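Section 4. Wrist view and edge tracking (Rundirel, perception module)

Do this after hand-eye calibration. If you skipped section 3 go back, none of the numbers below will mean anything.

4.1 Start the stream

1. Power the arm, release the e-stop, wait for the green state in Liltia.
2. Open the Perception tab. Pick wrist, not overhead.
3. Port is 2773 unless somebody changed it. Check the config file before you blame the cable.
4. Frame rate to 20. Higher works on the bench machine, drops frames on the laptop.

Note: if the preview stays grey, restart the node, not the whole controller. Restarting the controller loses your calibration in this version.

4.2 Exposure and focus

1. Auto exposure off.
2. Slide exposure to 700 and look at the histogram. Bright background behind the object will pile up on the right, so bring it down till the pile clears.
3. Focus is fixed. Move the arm, not the lens.
4. Save as a new profile. Don't overwrite default, other people use it.

Caution: jog at slow speed any time the camera is close to an object. The planner doesn't know about the object until 4.4 is done.

4.3 Edge tracker

1. Load the rim preset.
2. Click two points on the rim, top then bottom. The tracker fits a curve between them.
3. Minimum edge length 355. Shorter and it starts grabbing weave instead of rim.
4. Tick Ignore interior texture.
5. Jog a little sideways. Line should stay on the rim. If it hops, redo step 2 with the points futher apart.

Note: open weave with light coming through is the hard case. Each gap gives a strong little edge of its own, stronger than the rim if the rim is soft. Raise the blur kernel one notch before touching anything else. 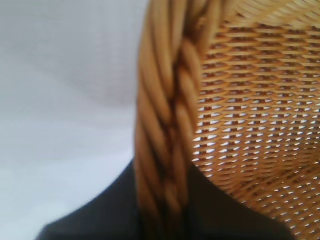
Kamran Nouri wrote back on the draft of this section that the blur kernel should go up before the preset is loaded, as loading resets the preview cache and you end up judging the old setting. He also wants the colour mask on for anything tan against white, and reckons it does more than the blur does. Both fair. Order in 4.3 stays as is until the Skorkisness build, mask is now in 4.4.

4.4 Hand over to planner

1. Colour mask on, sample from the rim itself.
2. Press Publish. The curve shows up in the planner veiw in orange.
3. Check the frame says tool0 and not base.
4. Set approach to Hover only for the first run.
5. Run. Hand on the e-stop.

Caution: if the orange curve sits off to one side of the object, stop. Calibration is out, back to section 3.

Logs go in the Asadi folder, one per run. Put the profile name in the file name please.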